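Flistside library gets its Sunday hours back, sort of

March 23, 2024

Good news for those of us who've been grumbling at the returns chute since January: the Flistside branch library is opening on weekends again. Council signed off on it this week, and I got the email while I was standing in line for a coffee, so apologies to the person behind me who had to hear the whole thing read out loud.

The new hours start after the school holidays. The branch will open both weekend mornings and stay open until 5, which gives families a decent run at it and still lets the staff get home for dinner. Weekday hours stay as they are, late night included.

If you've forgotten how we got here, the weekend hours were cut when the Travau Street branch closed for its new roof and its books (and a good few of its regulars) came over to us. There weren't enough staff to cover both the move and the weekends, so the weekends went. It was meant to be for a month. Hmm.

A petition went around in the meantime, mostly from the counter at the Carrilho bakery, and it ended up with 689 signatures. I signed it twice by accident and had to ask for one to be crossed out, so I can vouch for the number being fairly clean!

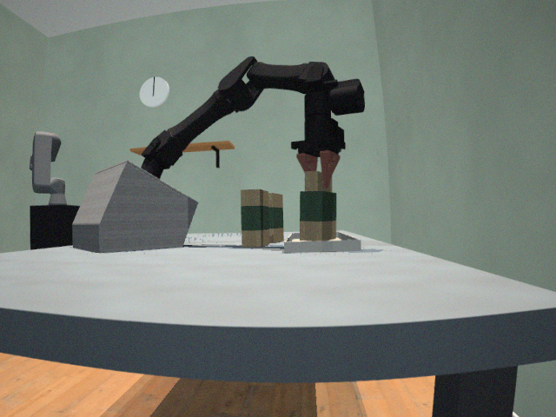
So do you need to book to come in on a weekend? You can just walk in, though the study rooms and the computers still have to be reserved through the website or at the desk.

There's a bit of money in it as well. Council has set aside enough for new chairs in the reading corner, and about 25 more large-print titles are on order. I'm told the colour of the chairs was the longest part of the meeting, and having sat through a few of those meetings myself, I believe it. They went with green.

The kids' story hour is coming back too, in its old spot near the back windows. It's free and you don't have to register, but get there early if you want a cushion. Children under five will need a grown-up with them the whole time.

Parking is the one sore point. The lot beside the Weseteo building is still fenced off while the drains get dug up, so you're stuck with the street or the bus. The bus does stop right across the road on weekends, and my neighbours tell me it's been running close to on time lately.

Holds that have been sitting on the shelf since before the cut will be kept for another two weeks, with no fines. I have three in there myself, and I can't remember what a single one of them is.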